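Olorico School Outdoor and Enrichment Programme
Progress report to the Birkivitz Fund
Reporting period: autumn term to the end of December
Submitted February 20, 2022

1. Status

The programme is running to the agreed plan with two exceptions, both set out in section 4. Spending is below profile. No change to the total award is requested. 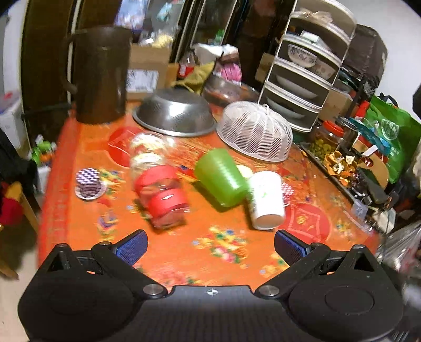 Orange cloth on the table in both views.
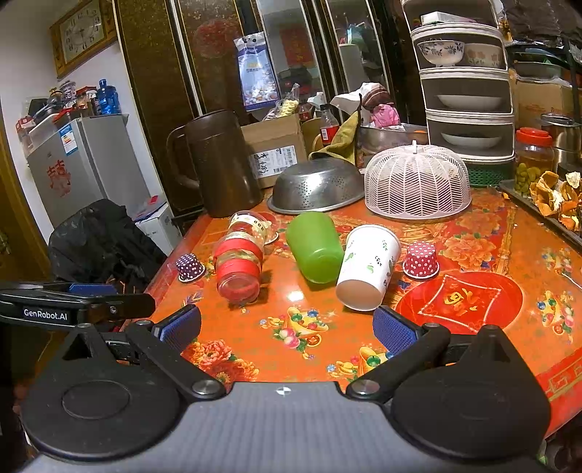
2. Work completed

2.1 Weekly clubs

Eight clubs were offered in the autumn term, against eight in the plan. Seven ran for the full term. The orienteering club stopped after half-term when the member of staff leading it moved to a different timetable. Pupils on its list were offered places in hillcraft or cycling maintenance, and most took one up.

Registers were kept on paper until half-term and on the school system after that. The two sets have been merged by hand. Some late arrivals in September were marked absent and could not be corrected afterwards, so attendance for the first half of the term is slightly under-reported.

Cookery and chess remain oversubscribed. Places are allocated by ballot at the start of each term, with priority for pupils who missed out the term before.

2.2 Expedition training

Two practice walks took place on the Naron path, each with one night under canvas. Groups carried their own tents, stoves and food. Route cards were prepared in lesson time and checked by the expedition leader before departure. On the second walk one group left the route at the reservoir, noticed the error at the next checkpoint and rejoined by the marked track. The route card template now has an extra column for the feature that shows a group has gone too far.

Kit checks before the first walk found several pupils without usable waterproofs. The school store covered the shortfall on the day, but it does not hold enough of the smaller sizes. An order has been placed under the equipment heading.

2.3 Staff training

Two members of staff completed outdoor first aid. A third place was booked and then cancelled by the provider. The fee has been credited against a spring course. Minibus training was completed by all staff named in the application.

3. Access and take-up

The Fund asked for particular attention to pupils who had not previously joined any activity outside lessons. The following steps were taken:

- Club fees were removed for pupils receiving free meals. Families do not need to apply; the office makes the adjustment.
- A late bus now runs on club days and stops at Fahy on request.
- Boots, rucksacks and sleeping bags can be borrowed for the whole term, where previously they were lent by the weekend.
- Year 8 tutors spoke to each pupil who had no club on record by half-term.

The late bus is well used on the first club day of the week and lightly used on the second. The operator charges the same for both. We propose to keep both runs until Easter and then review them, as the climbing sessions will move to the second day and are expected to raise numbers.

Feedback forms were completed at the end of term. The commonest request was for longer sessions. The commonest complaint concerned changing space after outdoor clubs, which overlaps with team practice. Team practice has been moved back by a quarter of an hour.

4. Variations from plan

4.1 Climbing. Sessions were due to start in November. The wall inspection was postponed by the contractor and has since been carried out. Sessions will start after half-term. The unspent instructor fees are carried forward.

4.2 Orienteering. See 2.1. A replacement leader has been identified from within the staff and will shadow the hillcraft club before taking a group. Maps of the school grounds were redrawn in the meantime and can be used by the geography department.

5. Finance

Transport is on profile. Equipment is under profile pending delivery of the waterproofs. Instructor fees are under profile for the reason given in 4.1. Training is on profile once the course credit is taken into account. Receipts are held by the finance office and are available on request.

6. Risks

Weather remains the main risk to the spring expedition. A lower route has been surveyed and risk assessed. Campsite deposits are refundable up to seven days before arrival.

Cover for absent club leaders is thin. Two clubs still depend on a single member of staff.

7. Next period

Start climbing sessions. Restart orienteering. Complete the remaining first aid place. Run the qualifying expedition and submit the assessor's reports with the next return.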